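What a task board score leaves out

The number going around this month is 74 percent. That is the success rate Soveo reports for its two-armed system on an assembly board, using a policy trained on 266 demonstrations. I have now read the write-up three times, along with the appendix, and I still could not tell you what the machine is good at.

Let me be fair first. Getting two multi-fingered hands to work over the same small patch of table is hard. The hands get in each other's way and they block the view of the very parts they are supposed to be handling. Anyone who has tried to do this with a pair of plain two-jaw grippers knows how quickly it goes wrong, and adding fingers makes the control problem bigger. I don't think the Soveo people faked anything or hid anything. My complaint is with what the field has agreed to count as a result.

Start with the board. Boards like this have become the standard way to show off dexterity, and I understand why. They are cheap to copy, they fit on a table, and every lab can print the same file. But a board also settles most of the hard questions before the robot moves. The parts have known shapes. Their places are laid out in advance. The surface is flat and the colors are picked by someone who wanted the camera to have an easy day.

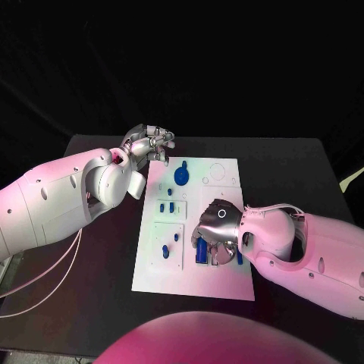

Then there is the scoring. A trial counts as a success if the part ends up "substantially seated" within the time limit. Substantially is doing a lot of work in that sentence. Seated by how much? Checked by what? The appendix says a human operator made the call from the wrist view and the head view together, and that disputed trials were run again. Run again! If I could rerun my disputed trials I would have a much nicer publication record. The paper does not say how many reruns there were, and that one figure would tell me more than the headline does.

The time limit bothers me too. A worker at a bench puts a peg in a hole in a second or so and doesn't think about it. The limit here is long enough that a policy can fumble, let go, come back and poke at the part until friction does the job. There is nothing shameful in that, and recovery is a useful skill. But if recovery is where the wins come from, say so, and give us the split between clean first tries and rescued ones. Kultden published that split for its gripper work and the world did not end. Its first-try rate looked poor next to its total, people asked better questions afterward, and the next version of the method was better for it.

I also want to know about the 266 demonstrations. The paper calls this a small amount of data, and by current habits it is. Small compared to what, though? If all of them were collected on one board, in one position, under the same lights, then the robot has seen that board far more often than any new hire sees a part before being asked to fit it. The generalization test moves the board to 5 new positions. The write-up shows them on a diagram, and they are all close to the original. I would have liked one test with the board turned sideways, or a part with a slightly different diameter, or a hole with a burr in it.

The reply I usually get is that this is a research result and I am judging it like a product. Fine, but then people should stop talking about it like a product. Sial, which sells small-batch assembly cells, has already put the 74 percent in a slide deck next to a chart showing "full bench autonomy" in 2034. I looked for the working behind that chart. There are two data points and a curve. Dridia has the same kind of chart with a steeper curve, and it cites Sial.

A line that fits a part correctly three times out of four is a line with a person standing next to it. That person has to watch, clear the jam, reset the fixture and decide whether the part is scrap. I have never seen a paper of this type report the minutes of human attention used per hour of robot work, though it would be easy to log and any plant manager would ask for it before anything else.

So here is what would change my mind. Publish every trial, including the ones that were rerun. Report first tries separately. Let a different lab choose the board position and the lighting, and don't let the authors see either one ahead of time. Measure the fit with a gauge and leave the operator's judgment out of it. If the number after all that is 50, I will take it more seriously than I take 74 now.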